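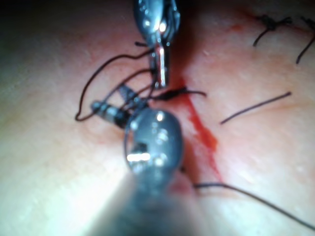
## 4. Setting up a country profile

This section explains how to make a new country profile in Dalell and how to connect it with the base map. You should have finished section 3 before you start, and the base map must be already on your computer. The practice profile used in all the steps is Rarura, the small inland country which comes with the program for training. It has 43 districts and 662 named places.

### 4.1 Before you begin

You will need:

- the file `rarura_districts.csv` from the Practice folder
- the boundary file with the same name, ending in `.geojson`
- an editor account (a reader account can open profiles but cannot save them)

**Note:** If your computer uses the comma as decimal sign, change this first under Settings > Region. Otherwise the coordinates will be read wrongly, and your country may arrive in the middle of the ocean.

### 4.2 Create the profile

1. Open the Library and choose **New profile**.
2. Type the short name of the country in the first field. For the practice profile, type `Rarura`.
3. Type the official name in the second field. Write it in full, with capital letters only where the country itself uses them.
4. Choose the type of government unit: district, province, canton or other. This word will be shown in every table, so choose it with care.
5. In **Neighbours**, add each bordering country in clockwise order, starting from the north. If a neighbour has no profile yet, type its name and press Enter. Dalell keeps the name in grey until the profile exists.
6. Press **Save**. The profile is now in the Library with the status *Draft*.

**Caution:** The short name cannot be changed after the first saving. Check the spelling before step 6. If you made a mistake, delete the draft and begin again from step 1.

### 4.3 Import the districts

1. Open the draft and choose **Import > Table**.
2. Select the `.csv` file. A preview of the first rows will open.
3. Match each column with its field. Name, seat, area and population are required. Elevation of the seat is optional.
4. Set the unit of area to square kilometres. In the preview, the district of Avia should now show an area of 400.
5. Press **Import** and wait for the message *43 units added*.
6. Choose **Import > Boundaries** and select the `.geojson` file.
7. Press **Join**. Dalell compares the names in both files and draws the districts on the map.

When some names do not match, they are listed in red on the right side. The usual reason is an accent or a hyphen which is present in one file only. Correct the name in the table — never in the boundary file — and press **Join** again.

**Note:** Do not close the window while the boundaries are loading. On older computers this step can be slow, and the progress bar stays at 81 per cent for a while before it continues.

### 4.4 Language regions

A country can have more than one official language, and these do not always follow the district lines. To draw them:

1. Choose **Layers > Language regions > Add**.
2. Pick the language from the list and give it a colour.
3. Click on each district where this language is official. A second click removes it.
4. For a district with two languages, hold Shift while you click. The district will be shown with stripes.

The colours in the printed edition are paler than on the screen. Ubaldo Fontana, who prepares our print files, recommends to avoid two greens in the same profile.

### 4.5 Check and publish

1. Choose **Check profile**.
2. Read all warnings. Yellow warnings are allowed, red ones must be corrected.
3. Compare the total population in the summary with your source, and write the year of the source in the field **Census**.
4. Press **Publish**.

A published profile can be edited again at any time, but readers will see the old version until you press **Publish** once more.

Questions on the practice files can be sent to Ibsa Derese through the Help menu. Please add the version number of your program.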